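Jinport Assisted Kitchen Programme
Equipment planning: progress report to the Fulter Fund
Prepared by Marlene Girard, programme manager
26 September 2026

1. Purpose of this report

The Fund asked for an account of equipment planning before the second part of the grant is released. This report covers the work done since April, the purchases proposed for the coming year and the points on which we need the Fund's agreement. Spending on salaries is reported separately by the finance office.

2. Work at the test bench

The two-arm bench is in use for the drinks preparation task, which was chosen with the Fund's adviser, Guido Negri, as the first of the household tasks. The task uses ordinary items: a capsule coffee machine, a stand of capsules, a serving tray and a clear glass. No item has been altered to make it easier to grip. Deming Jiang is responsible for the bench and for the log of faults from which the equipment list in section 3 has been drawn up.

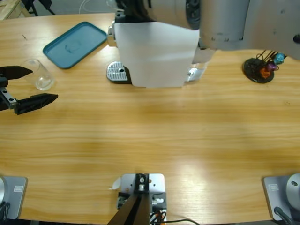

Figure 1. The drinks preparation bench, with the left gripper open beside the glass and the right arm over the coffee machine.

The log shows that handling of clear glass is the main source of lost time. Position errors that do not matter with the tray are enough to spoil a grasp on the glass, and the present fingers leave little margin. Sihan Song has compared two replacement finger sets on loan from suppliers, and her note is held with the programme papers.

3. Proposed purchases

Gripper fingers. We propose to buy one set of padded fingers for each arm from Tilley, at 1367 euros for the two sets including delivery. The Koyama set performed equally well but would require a new adaptor plate, and the supplier could not confirm a delivery date.

Cable management. A sum of 200 euros is requested for trunking and clips. Cables at the near edge of the bench should be secured before the working hours of the arms are extended.

Consumables. A further 200 euros is requested for capsules, replacement glasses and cleaning materials. This line was left out of the original budget in error. Glasses are to be bought in a single batch so that results remain comparable.

Overhead lighting. No purchase is proposed at present. Reflections on the table top have been raised as a concern, and Jiahui Jiang will report on whether a matt covering would serve instead of new lamps. 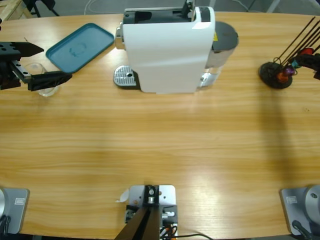
Figure 2. Glass between the open fingers of the left gripper. Light reflects from the table top near the central mounting plate.

4. Items deferred

The purchase of a second bench has been put back to the next budget year. Floor space at Jinport has not been settled, and it would be unwise to commit funds before the lease is signed. The maintenance contract for the arms has been renewed on its existing terms and requires no decision from the Fund.

5. Risks

The Tilley quotation is valid for two months. If approval is given after that date the price may change, and any increase would have to be met from the consumables line. Spare parts for the grippers are not kept on site, so a failure would stop work on the task until a replacement arrived. We have asked for a price for a small stock of spares and will forward it when received.

6. Decisions requested

The Fund is asked to approve the three purchases set out in section 3, to agree that consumables may be shown as a separate budget line, and to note the delay to the second bench. Questions on the technical content should be sent to Deming Jiang, and all others to the programme office.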